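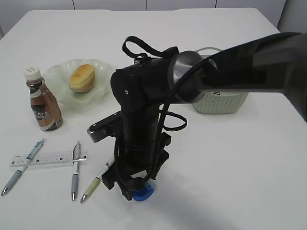
Is the Cultitz gripper kit good enough for small flat objects, if I already own a Hutar arm?

It is good enough for most of them, but you must spend time on the finger angle, and very thin things will still be missed more often than you would like.

I put my short question and my short answer first, so people in a hurry can go. For the others I write the long version. English is my second language, please be patient with me.

I have the Cultitz kit mounted on my Hutar arm since February. I paid 333 euros for the kit with the fingers, the brackets and the cable. The delivery was on time and the box was well packed. The printed manual is short, but the one on their site is better and has the correct screw lengths.

My work with it is simple tabletop work. I put everyday objects on a white table and the arm must pick one and move it to a given place. Pens, a ruler, a small blue cap, a bottle, a plate with a bun. I did 109 attempts with the blue cap alone, all with the same program, and 9 of them failed. With pens I did not write down the numbers, which I regret, but the result was clearly worse.

What I like: the fingers close evenly, the brackets do not bend, and the software finds the gripper at the first start. What I do not like: the cable is longer than needed and I have to watch where the loop goes when the wrist turns. The strap on the arm is my own solution and does not come with the kit.

I would buy it again. I would like to hear from people who compared it with the Pisel.

Posted by qusai_h, Apr 1, 2025

pinion_and_rack wrote:

Thank you for the review, very useful. One thing I do not understand. You say the fingers close evenly, but you also say the angle must be adjusted. Is this a mechanical adjustment or in the software?

qusai_h wrote:

Mechanical. There are two screws on each finger bracket. You loosen them, turn the finger a little inwards and tighten again. From the factory mine were nearly parallel, and this is fine for a bottle but not for a cap lying on the table. After the change the tips meet first and the rest of the finger stays a little open.

Please do it with the power off. The manual says this only on the last page.

tomatensaft wrote:

I must disagree with the recommendation. I had the same kit for my students and sent it back. For 333 euros I expect that I do not need to turn screws before it can lift a pen. The Pisel was more expensive, but we mounted it and worked with it the same afternoon.

Also, a white table with good light is a very kind place for any robot. Try it on a brown desk with a lamp on one side.

qusai_h wrote:

The table is a fair point. I have not tried a dark one and I should have written this in the review.

About the price I do not agree. When I looked, the Pisel with the adapter for a Hutar arm was 792 euros. For this difference I am happy to turn four screws. For a school with many groups I can understand your decision, because there the time of the teacher costs also money.

FNavarrete wrote:

Hello, Facundo Navarrete here. I sell parts for both brands in a small shop called Paredes, so please read my opinion with this in mind.

We get the same two complaints for the Cultitz: the finger angle and the cable. For the angle, qusai_h has explained it correctly. I would only add that you should do the left and the right finger in small steps, a little on one and then a little on the other. If you finish one side first, the grip will be off centre and you will look for the mistake in your program for a whole evening.

For the cable, fix it at two points along the wrist and leave a loose loop between them. Do not pull it tight. A tight cable looks tidier but it breaks at the plug.

The Pisel is the better gripper for heavy things. For caps and pens I see no big difference once both are adjusted.

tomatensaft wrote:

"Once both are adjusted" is exactly my problem. The Pisel arrives adjusted.

FNavarrete wrote:

For large objects, I agree. For pens we had customers who changed the Pisel too, with softer tips.

lower_case_l wrote:

Sorry if this is a stupid question, I am new with arms. How do you pick up a ruler? Mine lies completely flat and the fingers only scratch the table. I have the older Cultitz with the short fingers.

qusai_h wrote:

It is not stupid, I asked the same in this forum. The ruler is the worst object I have. I have pens lying over it, so first the arm must take the pens away, and then I push the ruler until one end is over the edge of the table. There the fingers can take it from above and below. To lift it directly from the middle of the table, I had no success that I could repeat.

Start with a cap or something of similar height. When this goes well, take the pens. I go down with the fingers across the barrel, near the middle, and I keep away from the clip.

lower_case_l wrote:

Pushing it over the edge is a good idea, thank you. Do the long fingers fit on the old brackets?

FNavarrete wrote:

They fit, but you need the longer screws, and these are not in the finger set. Ask for them when you order.

pinion_and_rack wrote:

I ordered the kit last night. I have a dark brown desk, so I can do the test that tomatensaft asked for. Which program did you use for the cap, qusai_h? If it is possible I would like to run the same one.

qusai_h wrote:

Very good. It is the pick and place sample from Cultitz, with the closing speed set to the lowest value and nothing else changed. I will send you my file by private message this evening. Please write down also the pens, I did not.

Qusai Haddadin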